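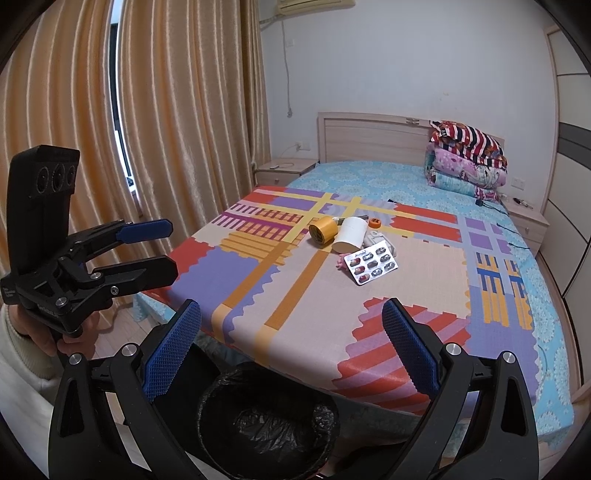
The Room at Pestton

Khalil Fakhoury drove 503 kilometres to collect his uncle's things and arrived at half past four. The landlord, Elias Semaan, was waiting on the verandah with the key.

"He paid up to the end of April," Elias said. "You don't have to rush."

Khalil said he would be gone by morning.

The bed was still made. He knew the colours of the sheet from his grandmother's house, purple and orange and yellow, and he stood looking at them for a while before he put his bag down.

In the wardrobe he found four shirts, a good coat and a biscuit tin. The tin held letters, 39 of them, all addressed to Farah in Gakano and none of them posted. Khalil had never heard of a Farah. Under the letters was $200 in an envelope marked "stamps".

He took the tin out to the verandah.

"Did you know her?" he asked.

"He was 72," Elias said. "He knew a lot of people before he knew me."

They drank tea. A truck went past with its lights on. Khalil asked what time the post office opened and Elias told him nine, though the woman was often late.

"I might need the room another night," Khalil said.

Elias put the key on the table and went in to start the rice.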